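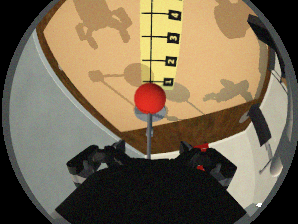
Dorndale Allotment Association
Minutes of the December meeting, held Sunday at 4 p.m. in the back room

Present: Naa Gyamfi (chair), Vasanthi Pillai, Anitha Chettiar, Venla Heinonen, Vignesh Sastry (minutes)

Item 1. Last minutes
Accepted, after Anitha asked that "the pump was repaired" be changed to "the pump was said to be repaired." She was there on the day and saw no water. Changed.

Item 2. The Oretti water meter offer
Venla went over the offer from Oretti. They would fit a smart meter on the shared line and send each plot holder a message when use goes up. The price is $1,909, fitting included. Oretti says it will pay for itself.

Naa asked over what period. The leaflet does not give one. Venla had called and was told it depends on the site. Vasanthi said that everything depends on the site and she would still like a number.

Anitha pointed out that the line has leaked at the same joint by the north gate for as long as she has had a plot, and that a message on her phone would tell her what her boots already tell her. Venla thought that was a little unfair, as there may be a second leak further down. There was some back and forth over whether anyone has ever looked. No one present had.

Agreed: Venla to ask Oretti for the names of two other sites using the meter, and to call them herself. No money to be spent before the next meeting.

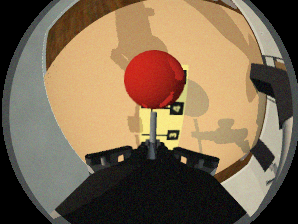
Vignesh Sastry
Minutes Secretary

Item 3. Suvarna compost
The trial of Suvarna compost on five plots has ended. Vasanthi read out the notes from the plot holders. Four said the beans did better than last year. The fifth did not plant beans.

I asked what the weather was like last year, and the answer was dry. I asked whether any of the five had kept a bed going without the compost so we could compare, and the answer was no. Vasanthi said people could see with their own eyes that the plants were bigger. Perhaps they were. It also rained most of June, and my beans did well too on nothing but leaf mold and neglect.

Naa said the trial was never meant to be science. My feeling is that in that case we should stop calling it a trial, and the notice on the shed door should not say "proven results" either. Vasanthi had written the notice and agreed to take it down, though not happily. 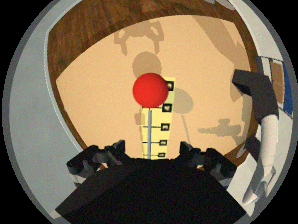 She did ask that the minutes show the compost is no dearer than what we buy now, and that is so, as long as we order 12 bags or more. Whether we have a dry place to keep 12 bags is another matter. The shed roof was discussed under this item for longer than it should have been – see Item 5.

Agreed: to buy one small order and split a few beds down the middle, half with and half without. Anitha will choose the beds. Vasanthi will not.

Item 4. Waiting list
Naa reported that the list is getting longer. Anitha doubts it. Several people on it have moved away, and at least one was given a plot two springs ago and is still listed as waiting. Until the list has been checked, the meeting did not see the use of writing to the town about more land.

Agreed: Naa to contact everyone on the list and remove anyone who does not reply by the end of the month.

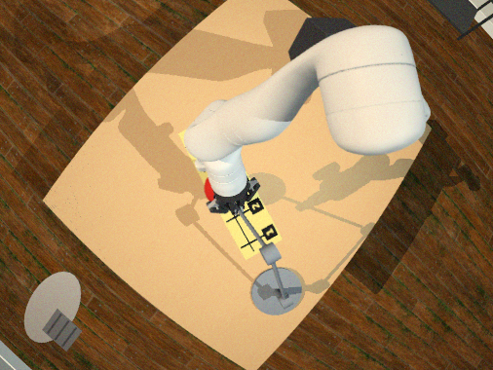
Item 5. Shed roof
Todia came to look at the roof and advised a full replacement. Venla noted that Todia sells roofs. A second opinion will be found before this goes any further. The tarp stays on, and whoever has been borrowing the bricks that hold it down is asked to bring them back.

Item 6. Any other business
Vasanthi asked if the bonfire could be moved to the lower path. Left over, as it was getting late and Naa had the key.

Actions carried forward: pump (Anitha), north gate joint (no name put forward).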